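Vashisht wants to sell a tea flask for the price of a holiday

Sushil Bansal keeps the first Liretti flask in a drawer of his office in Bradham, wrapped in an old kitchen towel. When I ask to see it he takes it out slowly and puts it between our two cups. It is smaller than I expected from the press release.

"Everybody says this," he says. "They read the price and they imagine something like a trophy. But it is for tea. It must fit in the hand."

The price is £1,999. For this sum the buyer receives a steel flask with a silver sleeve, engraved by hand, and a walnut box. Bansal's company, Vashisht, will make 81 of them and then close the series. Each flask has its number under the base, and number 9 is already promised to his mother, who chose it herself and is not paying.

Vashisht was until now known for ordinary kitchen goods, mostly lunch boxes and jugs, sold through small shops. Bansal, who started there in the packing room, became managing director in February. The flask was his first decision, and he admits that it was not loved by all his colleagues.

"Our accountant asked me if I am well," he says. "I told him, we sell a jug and we earn a few pence. A jug can be copied in one month. Engraving like this cannot be copied in one month."

The engraving is the work of Meenakshi Solanki, whose workshop is in Prollimstead, an hour by train from Bradham. She joined us later by telephone. One sleeve takes her 37 hours, she told me, and she does not like to work on two at the same time, as the hand then begins to mix the patterns. The design is of reeds and water birds. In the first version there was also a boat, but she removed it.

"The boat was always looking at you," she said. "You could not drink your tea in peace."

I asked her if she would buy the flask for this money. She laughed for a long time and said that she has a very good one from the supermarket.

Bansal is more serious about the question of who will buy. He speaks of companies which look for a retirement gift, and of collectors who already own pens and watches and want something for the picnic basket. A shop in Bradham will show three flasks from the autumn. The rest will be sold by letter and telephone, with no online orders, and this part of the plan I did not fully understand even after he explained it two times.

"If a person writes to me, I know he wants it," he says. "If he presses a button at midnight, in the morning he sends it back."

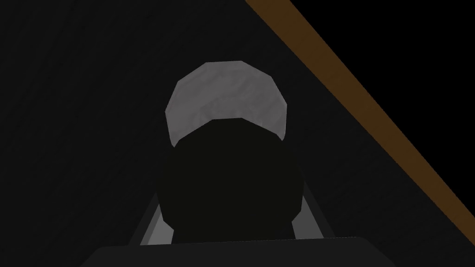 Vivek Khurana is not convinced by the waiting list, and told me that a luxury product without a web shop will be forgotten before Christmas. In his opinion the price is also in the wrong place, too high for a present and too low for people who want to show their money. He would have made fewer flasks and asked double.

Bansal has heard this before and it does not seem to disturb him. He has orders for a part of the series, although he will not tell me how large a part, and the silver for all the sleeves is already paid. If some flasks remain, he says, they will remain in the drawer with the first one.

Before I leave he pours me more tea, from a plain steel flask with a dent in the lid. The Liretti is back in its towel. I ask when he will start to use it.

"When the series is sold," he says. "Now I am afraid to scratch it."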